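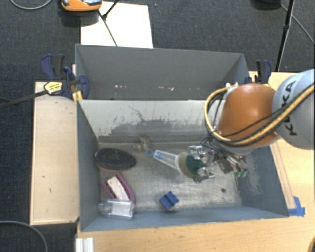 **Rekha Kaushik**, Household Supplies Editor

### Sorting out the scrubbers

Most of us own more brushes than we use. They end up in one bin under the sink, and the one you want is at the bottom. Mine came out on Sunday, March 3, 2019, and a few didn't go back.

A brush with a clear handle and a dark green scouring surface goes with the dish things. I keep that kind for pans and baked-on food. Big oval brushes are for floors and tubs, and they should live somewhere else — a bucket in the bathroom is fine.

Rinse everything in hot water, shake it out and leave it bristles down overnight. Throw out anything with flattened bristles or a scouring layer that has started to lift. Wipe the bin too, corners included, and let it dry before you fill it again.

Kuldeep Khurana wrote in to ask about vinegar. A 60-minute soak is plenty for plastic brushes. Keep wooden handles out of it.

Next issue: sponges and cloths. Send questions to Shalini Vashisht at the Nishad desk.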